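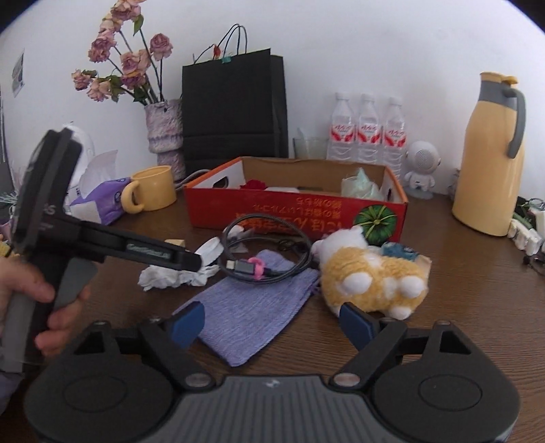
Gripper over the pouch, red box still to be dealt with.

Almost 900 grabs in, and I remain unconvinced. The pitch for the Tatosum project is that if you record enough people picking up enough household junk with a hand-held gripper, a policy trained on the recordings will learn to pick up household junk by itself. Maybe. I've been squeezing these blue fingertips shut on drawstring pouches, plush toys and cables since early December and I have questions.

My main one is about the misses. Of my last 88 takes I threw out 44, mostly fumbles, as the instructions say to. So the model only ever sees me being competent. What is it supposed to do when the pouch slides away from it? Uzma Bukhari, who reviews our uploads, told me the clean takes "carry the signal." She also told me to make my table messier, and I did, though it's my mess, arranged by me, against the same white wall every time. I'd like to see the thing try a table it has never met.

Norside got a nice demo video out of a set like this last year. It had 2 objects in it.

I'll finish my batch. Cable next, then whatever is in the red box.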